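Long one today, friends, so grab a coffee. A few of you asked how things went with Tarkska after my last thread, and the short version is that we signed our first paying customer in September. The longer version is mostly about me being wrong on price for a very long time.

For anyone new: Tarkska is scheduling software for small repair shops (bikes, sewing machines, vacuum cleaners, that kind of place). I started it with Dong-hyun Sun, who writes nearly all of the code and puts up with me.

When we started, I was dead set on giving it away until we had 200 shops using it. I'd read that somewhere and it sounded generous and smart, and I repeated it to everybody who would listen, including my poor mother.

We got to 40 shops. Lovely people! They sent kind emails and asked for features, and Dong-hyun built a lot of those features, and then half the shops who'd asked for them never logged in again. 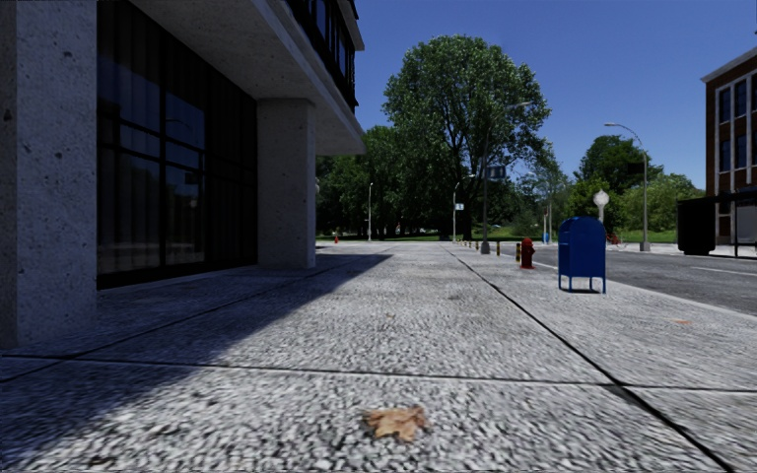
Leaf on the sidewalk.

So I went to see Teresa Ó Briain, who sold her own company, Brinen, a few years back and is very patient with beginners. I brought my slides. She closed the laptop somewhere around the market size chart and asked me who had tried to pay us.

I started explaining the 200 plan again and she let me get all the way through it, bless her. Then she asked the same question, in the same voice. The answer was that one shop, Poulain, had asked me for an invoice back in the spring and I had told them not to worry about it!

I still wince typing that. A customer wanted to give us money and I talked them out of it because it didn't match the plan on slide 4.

Her homework for me was to call the shops, one by one, and ask what they'd do if Tarkska went away tomorrow. No pitch, no survey link, just a phone call. I put it off for a week (I'm a chatty person but I hate the phone, go figure).

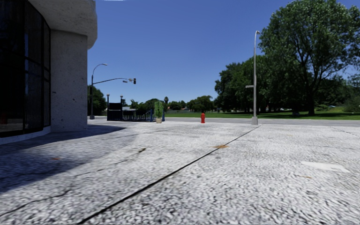 The calls were a lot more fun than I expected. Most shops said they'd go back to the paper calendar and be fine, and they were very nice about it. Poulain said they'd be in real trouble, because the whole front desk runs on our pickup reminders now. I called Dong-hyun right after and we both got a little quiet.

We looked at what Poulain used and it was 2 screens. Everything else we'd spent the summer on, they had never opened. So the paid version is those screens, done properly, and the rest has gone into a drawer for now. Dong-hyun was sad about the parts inventory page and I don't blame him, it was beautiful.

Poulain signed, and a shop called Sondari is trying it this month. I wrote the invoice myself and got the tax line wrong and had to send it again, so please, if you have a good simple template, send it my way.

I'll do another thread on how we picked the monthly price, which took us a whole weekend and a lot of noodles. And if you're sitting on an email from someone asking how to pay you, go answer it tonight.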